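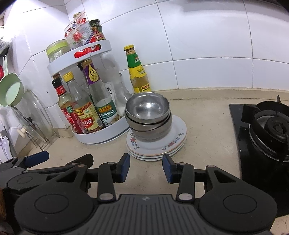 3.2 Household survey

The survey covered 155 households in Sornlow and Floltdale. Each was visited by two interviewers in February, and the person who did most of the cooking answered the questions. Homes where meals were usually bought ready-made were left out of the sample. The questions followed the form used by Nyamweya and Owino in their Muriithi study, with 11 items added on storage.

Respondents were asked where they kept seasonings, oils and dishes that they used every day, and whether these were put away between meals. Answers were coded as "counter," "open shelf," "closed cabinet" or "mixed." A bottle kept next to the stove was coded as "counter" even when the respondent called it a shelf item. In all, 1,191 answers were coded. Bolger and Fröhlich coded them separately and settled differences by discussion.

Counter storage was the most common answer for oils and sauces in both towns. Plates and bowls were more often coded as "mixed," as many homes kept a small stack out and the rest in a cabinet. Older respondents in Floltdale tended to keep more out, and several said that low cabinets were hard to reach. Figure 2 shows bottles, bowls and a plate on a stone countertop, with a spice rack beside them.

Figure 2. Items kept on a kitchen counter against a tiled wall.

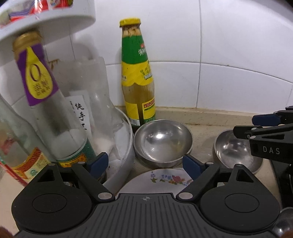 3.3 Limits of the survey

The answers describe habits as reported. We did not return to check them, and homes may have been tidied before the visit. Rented rooms with shared kitchens are few in the sample, so the results should not be applied to them.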